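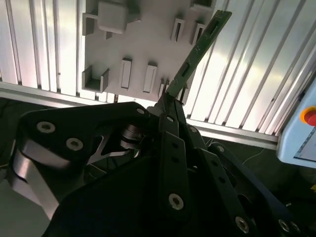
Brevow strip boards: data card

Contents

A set of records on narrow green printed circuit boards of the Brevow type, as handled on the bench at Mimbridge. The boards are long, thin and easily bent, and most of the notes concern how they are held, where the parts sit and what counts as a fault.

Size

159 boards
700 board records, one line each
12 boards held back for checking

A board may have several records. Boards are never shared between the main set and the checking set.

Fields

board_id -- number given on arrival, not printed on the board
held_end -- A or B; A is the end nearer the first component
parts_visible -- count of dark components on the upper face
face -- upper or lower
light -- even, bright tip, or shaded
remarks -- free text, often blank

Labelling rules

Count a component only if its outline can be followed. Pads and traces are not components, even where they run together into a dark patch. If the held end is hidden, leave it out of the count and write "held end hidden" in remarks. Do not guess from another record of the same board.

Handling

Hold by the short end. Keep boards flat in the Bakker trays between sessions, one to a slot. Boards that have been dropped keep their number but get a "D" in remarks.

Known problems

Records made before February use "top" and "bottom" for face. These have been left as they were. The light field was added late and is missing from the first part of the set -- treat blanks as unknown.

Limits

File names allow for 1,000 records. Undside boards are wider and belong in a separate set.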